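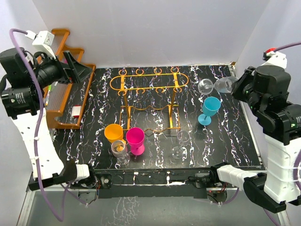

# The slow return of the returnable cup

On match days at Lilton the tea hut used to fill three bins before half-time. Now it fills less than one, and most of that is crisp packets. Tea comes in a hard plastic cup with a £1 deposit, and the pound comes back when the cup does.

The cups belong to Gratmont, a small hire firm on the edge of Umwood. It began in a former dairy with 600 cups bought second-hand from a festival. It now washes 2,955 in a busy week and lends them to cricket clubs, village halls, a brass band and a school fair.

The washing is the dull part, and it is where most schemes fail. Cups come back with lipstick, gravy and cigarette ends in them. They are soaked, put through a machine of the sort found in pub kitchens, then left upside down overnight. A cup stacked damp smells of pond by the weekend, and people remember the smell.

Losses are the next worry. Over the last full season 2,290 cups went missing. Some were thrown away by mistake. Many went home in coat pockets, especially the ones printed with a club badge. Gratmont has stopped printing badges. Plain cups come back more often, though clubs complain that they look like something from a dentist's.

The deposit has caused more arguments than anything else. At 50p, people left cups on the grass. At £2, parents with several children had a fair bit of money tied up in squash. A pound seems to suit most places. Umwood village hall charges nothing and has someone stand by the door with a crate, and its losses are the lowest on the books.

Cafes have been harder to win over. Sfakianakis, the bakery opposite Lilton station, tried the cups for 12 weeks from March and then gave up. Commuters bought coffee at one end of the line and finished it at the other, and the cups stayed there. The bakery now takes 20p off for anyone who brings a mug, and keeps a shelf behind the counter where regulars can leave their own.

Gratmont wants to put collection crates at stations further down the line. The rail company has asked for a drawing and a cleaning rota, and both have been sent.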